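Teaching Two Arms to Fold: A Talk with Fiona Lamont

January 20, 2019

Fiona Lamont came to Loltside from a job in garment inspection, and she still looks at the seams first. Her team at the Jekstead site collects examples for a learning system that is meant to handle clothes. So far they have 1690 recordings they consider good enough to keep.

"A recording is one attempt, start to finish," she says. "The person drives both arms, the computer saves the joint positions and the video, and then we do it again."

There are 16 operators, working in shifts of four hours. New people practice for a week before anything they do is saved. Lamont says the hardest habit to break is hurrying.

"They want to look good at it. I tell them to go at the same pace all day. If one person snaps the cloth and another one drags it, the model gets something in between, and that's no use to us."

Mistakes are handled case by case. A dropped sleeve that gets picked up again stays in the set. A run where the operator gives up is thrown out.

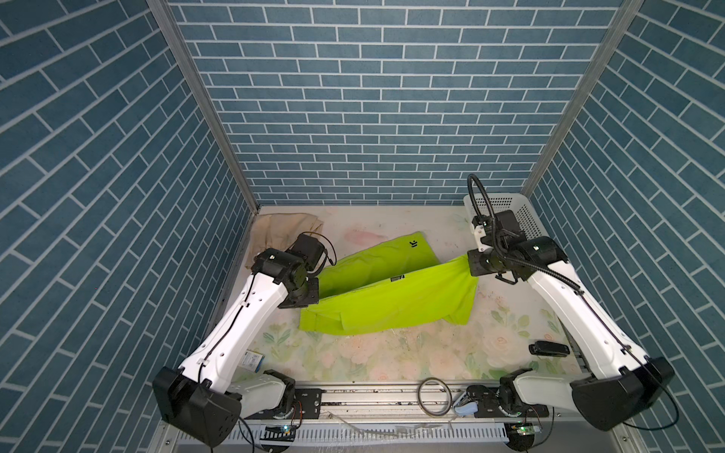

Thin synthetics give them the most trouble, she says. "Cotton stays where you put it. The light stuff slides, and when you lift one end the other end wants to come along. So both arms have to be doing something the whole time."

The first model was trained in March on towels only, and it did poorly on anything with a sleeve. Since then the team has added 13 types of clothing. Ogilvie, the partner lab, runs the training and sends back a list of what it wants more of.

"Right now they want more messy starts," Lamont says. "We had been laying things out too neatly."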